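Sheets, corners and the airing of grievances

When Graça Vieira took over the household column in this newsletter, she was promised a quiet life. Then in the last issue she wrote, in passing, that a flat sheet is as good as a fitted one if you can be bothered to tuck it in. We have now had 42 letters on the subject. Two were kind.

The largest pile came from the fitted sheet party, led by Simão Pacheco, who has not slept on a flat sheet since he left the merchant navy and does not intend to start again at his age. He says elastic is the one modern invention he has no quarrel with. He also encloses a diagram for folding the things, in nine steps. Graça followed it on the landing with the door shut and produced something the size and shape of a cauliflower.

The flat sheet party is smaller but writes longer letters. Glória Patrício sent four sides of paper on the hospital corner, with a postscript about pillowcases that we are holding over until January, when people have less to live for.
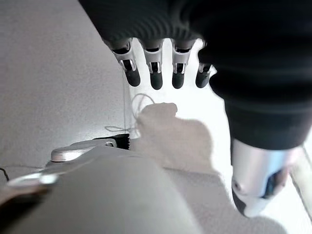
Back to the matter in hand, then, and what Graça would like to say in her own defence. A flat sheet goes on any bed you own. It can be turned end to end when the foot gets thin. It dries on one length of line without filling like a sail, and you can iron it if you are the sort of person who irons sheets, in which case you have probably written to us already.

Her method, for those who asked politely:

Throw the sheet from the foot of the bed and let it land. It will land crooked. Walk to the far side and pull until the overhang looks the same as the one you left, then walk back and find that it doesn't.

Tuck in the foot first, all the way across.

For the corner, take hold of the side edge a forearm's length from the end, lift it up on to the mattress so that it makes a slope, and tuck in whatever is left hanging. Bring the slope down again and tuck that too. Pinch the corner itself and draw it towards you before you let go, or you will have a lump there by morning and know about it.

Leave the creases. They flatten once somebody has slept on them.
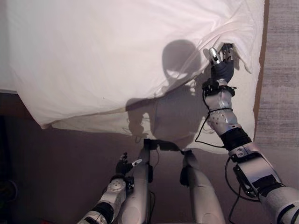 White sheet, one corner lifted, lower edge still to be tucked in.

Nuria Belay asks what to buy. Graça's own are Lutetti, plain white cotton, bought in a sale and too long for everything, which she regards as a virtue in a sheet. She had a Condik set before that and it went to dusters inside a year. Yaroslav Tymoshchuk swears by sheet clips, the sort with a strap that runs under the mattress. He has lent us a set. One of them is now behind the headboard and will stay there until we move house.

The folding evening goes ahead as planned on October 25, 2019, in the upper room. There are 10 places, tea is included, and both parties are welcome provided they sit on opposite sides. Bring one double sheet of either persuasion, clean please. Simão is bringing his diagram, and Glória has asked for the use of a table.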